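Smoothing out gripper commands without making your arm feel drunk

I put this off for most of a year. My arm would get to the right spot, the fingers would start to close, and then they'd chatter: open a hair, close a hair, open a hair, like it was trying to make up its mind about the thing in front of it. I blamed the motors, then the cable, then the power supply (which I replaced, and it's a very nice power supply, and it changed nothing at all). The problem was in my software the whole time. So this page is the write-up I wish I'd had in October, when I finally sat down to fix it.

I'm using Lightfoot for the control loop and Odside for logging and playback. If you run something else, the menus will look different but the steps carry over fine.

What you need before you start

A working arm with a two-finger gripper, a policy or script that sends it position targets, and a way to record both what you asked for and what you got. That last part matters most. If you only log commands, you'll be guessing, and I guessed for months!

You also want a couple of small, light objects with thin parts. Big blocks are too forgiving. A block will sit happily between two fingers that are twitching like mad, and you'll think everything is fine until you try a handle.

Step 1: Log the command and the measured position together

In Odside, make a new session and add two channels, one for gripper target and one for gripper position. Put them on the same clock. I had mine on two different clocks for ages, and every plot I made was nonsense because the two lines were sliding past each other.

Run one grasp. Just one. Open the plot and zoom in on the moment the fingers close. If the target line is jagged, the trouble is upstream in whatever makes your commands. If the target is smooth and the position is jagged, it's your gains, and you should go fix those first and come back.

Mine was jagged in the target. Sawteeth all the way down.

Step 2: Find out how fast your commands really arrive

My policy was sending a new target 30 times a second. My control loop was running at 400 Hz. So in between policy messages the loop was holding the old value, then jumping to the new one, over and over. On the arm joints I'd never noticed, as they're heavy and they soak that up. The gripper is light and quick and follows every single jump.

In Lightfoot, turn on the message timer and let it run through a whole grasp. Look at the gaps between messages as well as the average. I had a gap of 175 milliseconds hiding in there, right at the worst time, when the image code was saving to disk on the same thread. Move your saving to its own thread. It took me ten minutes and I felt silly.

Step 3: Interpolate first, filter second

People love to reach for a low-pass filter straight away (me too). The trouble is that a filter heavy enough to hide the steps also adds a lot of lag, and a laggy gripper closes after the arm has already begun to lift. You get a lovely smooth miss.

So interpolate between targets first. Straight line is fine. In the Lightfoot config, set the gripper target mode to linear and give it a window as long as your normal message gap. Yes, you're adding a bit of delay. It's small and it's steady, and steady delay is easy to live with.

Then add a light filter on top, only enough to round off the corners. Start low, run a grasp, look at the plot, nudge it up. Change one thing at a time, please. I once changed three and had to go back to the start.

Step 4: Add a hold band

Once the fingers have something between them, you don't want tiny target changes to reach the motor at all. I set a band of 2 percent of full travel. If the new target is within that of the one I'm holding, the loop ignores it. A real open command is much bigger, so it gets through right away.

Make sure you compare against the held target and not the last message. Otherwise a slow drift of small steps gets ignored forever, and your gripper will never open again. Ask me how long I stared at that one.

Step 5: Try it on something thin

My favorite test object is a little blue aquarium net, held by the handle with the mesh up top. The rim sits a good way out from the fingers, so any shake at the gripper is easy to spot up there, and the wrist camera gets a good look at it.

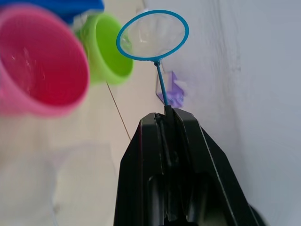
Should you filter the arm joints the same way as the gripper?
Use separate settings for them. The joints usually need less smoothing, and the hold band should stay off for them or you'll lose fine moves near the target.

Play the log back in Odside at half speed and put the old run and the new run on one plot. You're looking for a target line with no steps in it and a position line that follows close behind, then goes flat once the grasp is made.

If it still buzzes when the line is flat, check your force limit. Mine came from an old Zedetti config file that I'd copied over from a different gripper, and it was far too high. I lowered it a little at a time until the buzz went away.

My config is in the Erkerberg folder on the downloads page, with comments next to the lines I changed. Copy the gripper block only and leave your own joint limits alone.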